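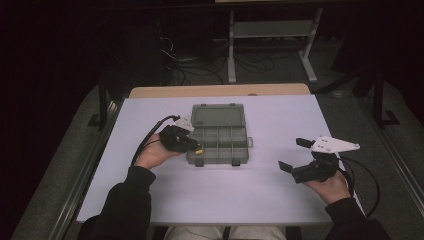
Session 2: Setting Up and Tasting at the Cupping Table

Welcome back, everyone, and I'm glad so many of you survived the grinder session. Tonight we finally get to taste something. These notes are longer than what I'll say out loud, so read them at home with a cup of whatever you like and don't try to follow along line by line while your coffee is cooling.

Cupping is the plainest way we have of tasting coffee. You put ground coffee in a bowl, you pour hot water on it, you wait, and then you slurp it off a spoon. There is no filter and no fancy pouring, and that makes it a wonderful tool for comparing coffees fairly – everybody's bowl gets the same treatment, so what you taste should mostly be the coffee.

What's on the table

We'll have four coffees: the Bistitz washed, the Bistitz natural (same farm, and I do love this pair for teaching), the Tallum, and the Thaler house blend, which is roasted a good bit darker than the others. Each one gets three bowls. If one bowl out of the three tastes odd, you may have found a single bad bean, and that's worth talking about, so please speak up even if you feel shy.

Grind each bowl separately, and run a few beans of the new coffee through first to push out the old one. Throw those grounds away. Smell the dry grounds before any water goes near them and write down the first thing that comes to mind. "Toast" is a perfectly good note. So is "my grandmother's pantry," as long as you know what you mean by it.

Pouring and breaking

Fill each bowl right to the rim and start the timer with the first pour. Leave the bowls alone for four minutes. People love to poke at the crust, and I understand,

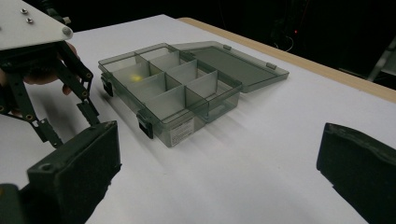
but every poke lets out some of the smell you'll want later. When the timer goes, put your nose close to the bowl and push the crust back with your spoon, three gentle strokes. Rinse the spoon and move to the next one. Then skim off the foam and leftover grounds with two spoons held together.

Wait until it's comfortable to drink before you taste. Very hot coffee mostly tastes of hot, and a burned tongue is no use to you for the rest of the evening. Go around the table at least three times as the bowls cool. The Tallum in particular is shy at first and gets much sweeter near room temperature – I nearly gave up on it the first time I bought a bag.

Scoring

We use the Ekine sheet, the short one. Please taste in silence for the first two rounds. A single person saying "blueberry" will have the whole room tasting blueberry, me included. After that we'll talk as much as we like. 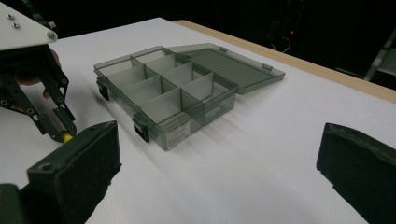

Clear gray organizer box, lid open.

For next time

Cup two coffees at home, using mugs of the same size, and bring your notes on Friday. Supermarket coffee is fine. If you can, have someone else label the mugs underneath so you're tasting blind. No perfume or hand lotion on the night, please, and bring your own spoon if you have a deep one you like.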